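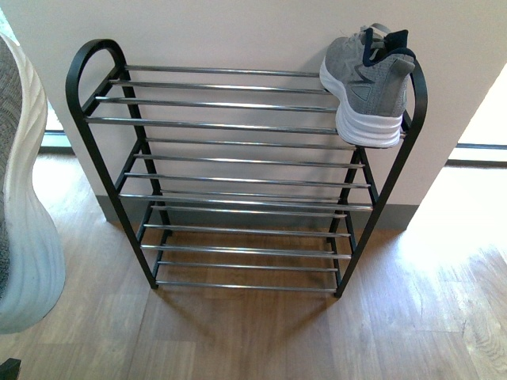

# In defense of the cheap metal shoe rack

I've owned a lot of shoe storage (the bench with the lid, the canvas thing on the door, a wicker trunk that ate sandals) and I'm now firmly on the side of plain rods and a frame. Three slanted tiers, air going through everything, floor showing underneath so you can get a broom in there!

My friend Taha Samir thinks they're ugly. He bought a closed cabinet from Bouazza, very handsome, and every time I visit there are 4 pairs sitting in front of it. Doors are work. When you come in with grocery bags you're not opening a door for your sneakers, you're kicking them off and walking away. A rack lets you just drop one up on the top corner and be done.

Yes, small heels slip between the rods, and kids' shoes are hopeless on it. I put those in a basket. And if you hate looking at your shoes, maybe you have too many – I gave away a bagful last November and haven't missed a single pair, except the green clogs, which I'd take back tomorrow.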